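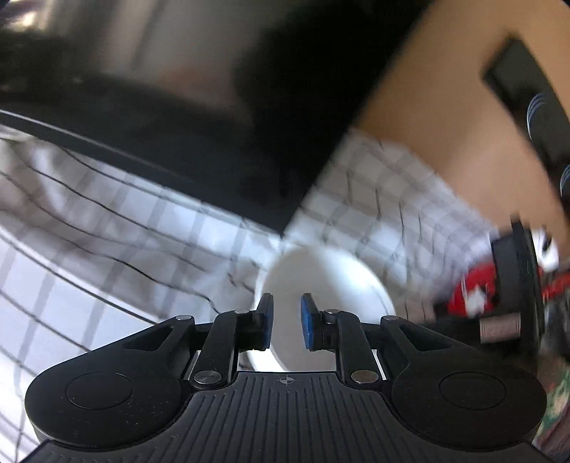
Vuelvo a escribir de pinzas, ya lo siento por los que venís aquí por las recetas. Kilten ha pedido que se deje de usar la última actualización de su pinza manual y que todo el mundo regrese a la versión anterior, y como yo tengo dos de esas en casa desde octubre, me ha tocado de lleno.

El aviso llegó por correo a media mañana y es bastante corto. Dice que, en determinadas condiciones, los dedos pueden seguir cerrándose después de que el usuario haya soltado el gatillo. No mucho tiempo, poco más de un segundo, pero con la fuerza completa. Si lo que hay entre las dos almohadillas es un trapo, pues ni te enteras. Si es una taza de loza fina, o la yema del dedo que estabas usando para colocarla, la cosa cambia bastante.

Según la empresa, la versión defectuosa se instaló en 1.718 unidades antes de que la retiraran de la descarga. Han recibido alrededor de 400 partes de usuarios, casi todos por objetos rotos o marcados, y dos por lesiones leves en la mano. En ninguno de esos dos casos hizo falta ir al hospital, dice el correo, y yo me alegro un montón, porque he metido los dedos ahí más veces de las que le confesaría a mi madre.

¿Y a mí me pasó? Pues creo que sí, y lo peor es que le eché la culpa a la taza. Llevo unas semanas grabando tareas de cocina para Groment (poner la mesa, recoger la mesa, volver a ponerla, así toda la tarde) y una noche se me partió un asa sin venir a cuento. Pensé que ya estaría tocada del lavavajillas, la tiré y seguí con otra. Al leer el aviso me acordé del ruidito del motor, que se quedó zumbando un poquito más de la cuenta. No lo apunté en ningún sitio, así que tampoco puedo jurarlo, pero lo he mandado igualmente como parte.

El fallo, por lo que he entendido, está en la lectura del gatillo. La actualización traía un filtro nuevo para que el cierre fuese más suave (que lo es, ojo, se notaba una barbaridad) y, cuando la batería baja de cierto nivel, el filtro se queda con el último valor bueno y tarda en soltarlo. Por eso en los talleres, con la pinza enchufada, no lo vio casi nadie, y en las casas, a última hora y con la batería en las últimas, saltó enseguida.

En el grupo de Porthorpe, donde estamos unos cuantos que grabamos desde casa, hay división de opiniones. Unos han guardado la pinza en el cajón hasta que salga la corrección. Otros siguen tan campantes, con el cargador siempre cerca. Yo volví ayer a la versión antigua, que se hace con el cable y tarda lo que un café, y mientras tanto estoy usando solo cosas que no me dé pena perder. ¡Adiós, vajilla de la abuela, nos vemos en Navidad!

Lo que me tiene más mosca es lo de Skála, la aplicación con la que subimos las grabaciones. Siguió ofreciendo la actualización durante horas después del aviso, con su botoncito verde y todo, y más de uno la instaló justo cuando ya se sabía. Les escribí y me contestaron, muy amables, que el catálogo se refresca por la noche y que están mirando cómo cortar una versión al momento. Vale, pero eso convendría tenerlo resuelto antes de repartir un cacharro que aprieta.

Kilten promete una versión corregida en las próximas semanas y cambio gratuito de las almohadillas a quien las tenga dañadas. Para saber si la vuestra está afectada, conectadla al ordenador y mirad el número que sale en la pestaña de estado: si acaba en 2, toca volver atrás. Y si notasteis algo raro, mandad el parte aunque no estéis seguros, que el formulario son cuatro preguntas y admite vídeo.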